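# 废石柱淋滤:样品要不要先烘干,第一遍水算不算数

**南坡废石**(楼主)

手上一批废石要做柱淋滤,来自 Rollcombe 老采场的西侧排土场,岩性主要是含黄铁矿的绢云片岩,夹一些碳酸盐细脉。样品露天堆了很多年,表面有白色和黄褐色的盐霜,敲开以后里面黄铁矿还很新鲜。

目前的方案:

- 每根柱装 20 kg,两根平行,再加一根空白柱
- 破碎后过筛,小于 2 mm 的细粒单独称重,按原比例掺回去
- 每周淋一次去离子水,底部收集,测 pH、电导、硫酸根、碱度和主要阳离子
- 总时长 40 周

卡在两个问题上。

一是装柱前的干燥。送样单上写的是 45 ℃ 烘到恒重,我们组以前一直是摊开自然风干。石膏在这个温度下会不会脱水我心里没底,铁的硫酸盐就更说不准。

二是第一遍淋出来的水。盐霜一冲就下来,头一两周硫酸根肯定高得离谱,后面才慢慢落到稳定值。算氧化速率的时候,前面这一段是直接扔掉,还是单独报?导师的意思是扔掉,我觉得可惜。

做过类似样品的说说。

---

**lao_tan**

干燥那条,45 ℃ 偏高。黄铁矿本身问题不大,怕的是水绿矾那一类,升温会失去部分结晶水,矿物变了,你之后再送 XRD 认出来的就是脱水以后的相。溶解总量差别不大,但你要是想讲次生盐的矿物学,这一步就把证据改掉了。

风干就行,摊薄一点,翻几次,屋里别太潮。我们压到 40 ℃ 以下,片岩这种东西几天就能到恒重。

第一遍水一定要留,单独报。

---

**黄铁矿不黄**

同意留,不同意“单独报”就完事。

首次冲刷反映的是堆存期间攒下来的氧化产物,后面的稳定段反映的是实验室条件下现产的量。两个数回答两个问题。你项目最后要给谁看?如果是做排土场覆盖设计,业主关心的恰恰是雨季第一场大雨下来那一下,这个数比稳定速率有用得多。

另外楼主每周淋一次,淋多少?水岩比没写。

---

**南坡废石**(楼主)

漏了。水量还没定死,想按当地降雨折算,算出来的量很小,柱子底下不一定收得到水。另一个办法是照湿度箱的习惯,一次给足,把孔隙水全换掉。

用途是给闭坑方案提供源项,覆盖设计是下一家做。

---

**K_feldspar**

按降雨折算我试过,不推荐。水少的时候走优先流,沿着柱壁往下跑,中间一大块根本没湿到,你测的是柱壁那一圈。拆柱的时候看得很清楚,边上锈黄,芯子是灰的。

给足,慢慢滴。滴头多分几个点,上面铺一层石英砂匀水。石英砂先用稀酸泡过再洗到中性,别忘了给空白柱也铺上同样的量。

---

**lao_tan**

给足有给足的毛病。水岩比一大,石膏就不饱和了,全部溶掉,你看到的硫酸根里有一部分是石膏贡献的,跟当周的黄铁矿氧化没关系。钙和硫酸根一起看,能扣掉一部分,但碳酸盐也出钙,扣不干净。

---

**黄铁矿不黄**

这个可以用饱和指数判断。每周的水样放进 Ostar 跑一遍形态计算,看石膏的 SI。接近零的那几周,硫酸根受石膏控制,不能直接换成氧化速率。SI 明显为负并且一直往下掉以后,再开始算速率。

我见过好几篇报告把前面几周一股脑平均进去,速率高了不止一点,后面反推剩余硫的耗尽时间就偏短,业主拿去用还很高兴。

---

**南坡废石**(楼主)

Ostar 里面碱度输哪个值?我们滴定是滴到甲基橙终点,低 pH 的样没有碱度,直接写零可以吗?

---

**黄铁矿不黄**

pH 低到没有碱度的样,碳那一项留空,或者给一个跟大气平衡的二氧化碳分压,结果差不了多少。别写负的碱度,有的版本会照单全收,然后电荷平衡给你一个很好看的数。

铁要分价态。只测总铁的话,程序按你给的 pe 去分,pe 你要是用默认值,铁矾和水铁矿的 SI 就都没意义了。

---

**Đỗ**

插一句价态的事。现场加酸过滤以后尽快测二价铁,邻菲罗啉就够用。隔夜再测数会变,见光也会变。我们以前把瓶子用铝箔包起来放冰箱,仍然是当天测最稳。

关于第一遍水,我们的做法是把首次冲刷拆成几段收。第一个孔隙体积单独一瓶,第二个再一瓶,一直收到电导基本走平。这样能看出是很快溶掉的盐,还是溶得慢的。楼主样品盐霜分白的和黄褐的,大概率两类都有。

---

**南坡废石**(楼主)

拆开收这个好,工作量也就第一周多一点。孔隙体积你们怎么得到的?

---

**Đỗ**

装柱时称干重,从底部慢慢注水到刚好没过顶面,再称一次,差值就是总孔隙。但是先注水会把盐先溶了,所以要用另外一根同样装法的柱子做,做完拆掉,不参加正式试验。料够的话建议做一根。料不够就用颗粒密度和装填体积算。

---

**碎石机旁**

看了半天没人提粒度,我来提。

20 kg 的柱,粒径上限是多少?楼主只写了细粒部分。现场排土场里大块占多少,破碎以后新鲜面增加了多少,这一步的误差比干燥温度和首次冲刷加起来都大。破碎把包在石英里的黄铁矿放出来,现场它们根本不接触水和氧。你 40 周测下来的速率再好看,放大到排土场照样对不上。

我个人觉得柱试验这套东西用来给源项,本来就有点勉强。

---

**K_feldspar**

那你用什么?

---

**碎石机旁**

现场渗滤槽,几吨料,原级配,放在排土场边上自己淋雨。慢是慢,数是真的。

---

**K_feldspar**

几吨料放一年能下几场像样的雨?北方矿山一年里有半年冻着。方案审查等不起。大家都知道柱试验要放大系数,问题是系数给得清不清楚,有没有把粒度、温度、含水、接触水比例分开写。

渗滤槽也有自己的麻烦,槽底一堵,水位上来,下半截变成饱和缺氧,测出来的数一样要解释。

---

**碎石机旁**

分开写的我见得不多。大部分是一个总系数,上来就乘,出处引的是另一份报告,那份报告又引别人。

---

**lao_tan**

这一点碎石机旁没说错。总系数那种写法我也不赞成。

回到楼主的样。建议按粒级分开做比表面。粗粒用几何面积,细粒做 BET,不要拿细粒的 BET 去代表全样。片岩里绢云母多,BET 大部分是云母的面积,跟黄铁矿没关系。要归一化就归一到黄铁矿的出露面积,这得看光片。

---

**黄铁矿不黄**

光片统计出露面积也有坑。二维截面上看到包在石英里的颗粒,第三维可能是通的。我现在的习惯是干脆不归一到面积,速率用每千克岩石每周多少毫克硫酸根,旁边附上粒度曲线和硫化物硫含量,让用的人自己去换。

Despina Dervishi 的学位论文里有一章专门比较过几种归一化方法,结论我记得是:同一种岩性内部,按硫化物硫归一,平行样之间的离散最小;跨岩性比较时哪种都不好用。里面的柱子也是片岩料,跟楼主的接近。

---

**南坡废石**(楼主)

论文能找到吗?

---

**黄铁矿不黄**

图书馆馆际互借。我手上的是扫描件,附录缺页,不好意思发。

---

**半坡方解石**

问一个外行一点的问题。碳酸盐细脉那部分,中和潜力用常规酸碱滴定测出来,能直接用吗?我们矿上送出去的样,NP 每次都很高,可是渗滤水照样变酸。

---

**lao_tan**

查一下有没有菱铁矿。菱铁矿在滴定里会先耗酸,如果没有加双氧水把二价铁氧化并水解,耗掉的酸就没还回来,NP 虚高。铁白云石也有一部分这个问题。

还有一种情况是碳酸盐确实够,但是被铁的氢氧化物包住了。表面一层锈壳,滴定的时候样品磨成粉,壳破了,NP 全部出来;现场是块状,酸水从壳外面流过去。

---

**半坡方解石**

XRD 报告里写的是“碳酸盐矿物,少量”,没分。

---

**Đỗ**

让他们重新拟合。衍射谱上菱铁矿和方解石的主峰离得不算近,分得开。含量低的时候可以先用重液富集一下再打。我们送 Skultham 那边做过,要在委托单上写明需要区分碳酸盐种属,不写就给你合并。

---

**南坡废石**(楼主)

我这批也去补一个。方案改成这样,大家再看看:

1. 样品摊薄风干,不进烘箱。送样单上的 45 ℃ 划掉。
2. 多装一根柱,测孔隙体积,测完拆。
3. 首次冲刷分段收,电导走平以后转入每周一次。
4. 每周给足一次水,多点慢滴,顶部铺酸洗石英砂,空白柱同样处理。
5. 二价铁当天测。
6. 每周水样算石膏 SI,SI 稳定为负以后的数据才用来算速率。
7. 速率按每千克岩石报,附硫化物硫和粒度曲线。
8. 碳酸盐分种属,NP 加双氧水重测。
9. 结束后拆柱,分上中下三层取样,做次生矿物。

---

**K_feldspar**

第六条写得太死。你这种老堆料,石膏可能要淋很久才走完,真等到那时候 40 周用掉一大半。建议中途设一个检查点,看趋势决定延不延长。

第九条加一句:拆柱前先通一天空气把游离水排掉,不然一拔管子上下层全混了。

---

**碎石机旁**

粒径上限还是没写。

---

**南坡废石**(楼主)

补上:上限按柱内径的六分之一控制,超过的敲小,敲了多少称重记录。现场级配曲线采样时做过,附在后面。放大那部分我尽量把各个因素拆开写,拆不开的写明拆不开。

---

**碎石机旁**

这样可以。记录敲碎的比例这一条很多人不做。

---

**lao_tan**

每周什么时候淋也固定下来。早上淋就一直早上淋,实验室白天晚上温差大的话,收水时间一变,电导曲线上会出现一些没有意义的小台阶。温度计在柱子中部插一根,比看墙上的准。

---

**半坡方解石**

我们那边重新拟合的结果回来了,碳酸盐里面过半是菱铁矿。难怪。谢谢楼上各位。

---

**Đỗ**

那你们原来的 NP 要全部重算,旧样也别漏。副样还在的话最好一起补测。

---

**黄铁矿不黄**

补充一个小地方,收集瓶。低 pH 的水收在瓶里放一夜,铁会沉下来,第二天取上清液测总铁就偏低。收完摇匀,过滤,分两份,一份加酸测阳离子,一份不加酸测阴离子和 pH。pH 要在过滤之前再测一次,两次都记。

pH 电极泡在这种水里漂得很快,每批前后都校一次,标液选酸性那一侧的两点。

---

**南坡废石**(楼主)

收到,都记进操作单。八月装柱,头几周数据出来再回来更新。
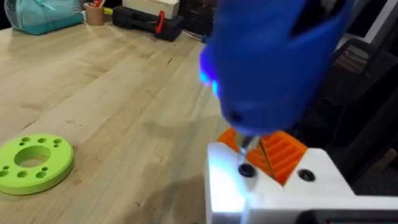
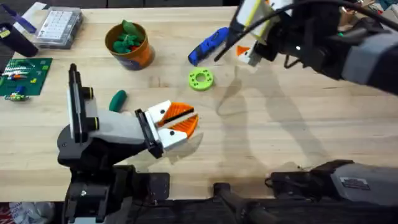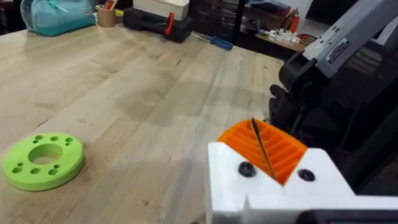
*第三张:浅色木台面,左下是亮绿色带孔圆盘*

---

**K_feldspar**

首次冲刷的电导曲线出来以后单独发一张,横轴用孔隙体积,别用时间。

---

**lao_tan**

同求。硫酸根也一起画,两条线放在一张图里,看是不是一起走平。

---

**碎石机旁**

级配曲线那份附件我这边打不开,楼主重传一下。

---

**南坡废石**(楼主)

重传了,换成了表格格式。最粗那一档是现场用尺子量的,跟筛分接不太上,中间有个小折,先这样放着。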